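**How do you hand wash a dark red shawl without the dye going everywhere?**

Asked by Cumell

Hi all, I've lurked here for more than 6 years and this is my first question, so bear with me. I picked up a dark red cotton shawl at a market in Dornlow last June, and I love it to bits, but it bleeds something awful. The first time I washed it I had it in the sink with two pillowcases (I know, I know) and I now own two pink pillowcases. The label only says "wash separately by hand," and it doesn't give a temperature. We're on the third floor with no washer of our own, so everything small gets done by hand anyway. Do I use vinegar? Salt? Do I just keep rinsing until I lose the will to live? And how hard can I wring it before I ruin it?

---

**Answer from Normand Bélanger** (marked as helpful)

Oh, I feel for you about the pillowcases! My wife and I have done all our reds by hand for years, and I've lost a good white undershirt or two along the way.

First, give it a tub of its own. Any cheap plastic one will do, and a shallow one is easier on your arms than a deep bucket. Use cold water, a small squirt of plain dish soap or a mild detergent, and swish it for a couple of minutes. Please don't leave it soaking overnight like my mother used to. Long soaks are where most of the trouble starts, with the loose dye sitting in the water and settling back in patches.

Then tip it out, fill again with clean cold water, and repeat. The water will look alarming the first two or three times. By the fifth or sixth rinse mine has usually gone to a weak tea color, and I call that good enough.
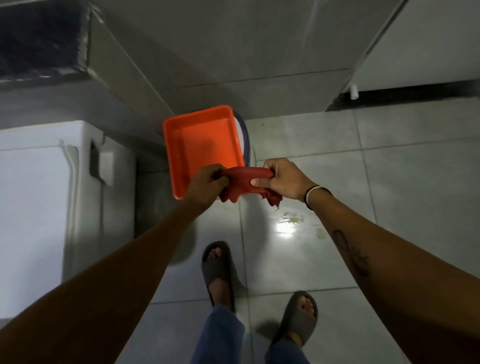 As for wringing, cotton will take more than people think, but go gently on anything with worn edges or a loose weave. Fold it in half, squeeze along the length first to get the bulk of the water out, and then twist only until the drips slow down. If it's a piece you really care about, skip the twisting, roll it up in an old dark towel and kneel on it. Wear shoes you don't mind getting splashed, too!

Dry it in the shade, and wash it alone every time, even once it seems to have settled down.

---

**Answer from Landry**

vinegar. half a cup. always worked for me

---

**Answer from Bilitz**

I'd be a little careful with the vinegar advice, lovely as it makes everything smell (I'm joking, my kitchen smelled like a pickle jar). Neither vinegar nor salt will set the dye on cotton that was never fixed properly to begin with. There are dye fixatives you can buy for cotton, and a craft store should have one. Try it on a corner first and follow the bottle.

Otherwise Normand has it right, lots of cold rinses. And if you ever decide you don't like the pink pillowcases, try an oxygen bleach soak on them, as long as they're white cotton. Mine came back nearly all the way, apart from one stubborn patch by the hem.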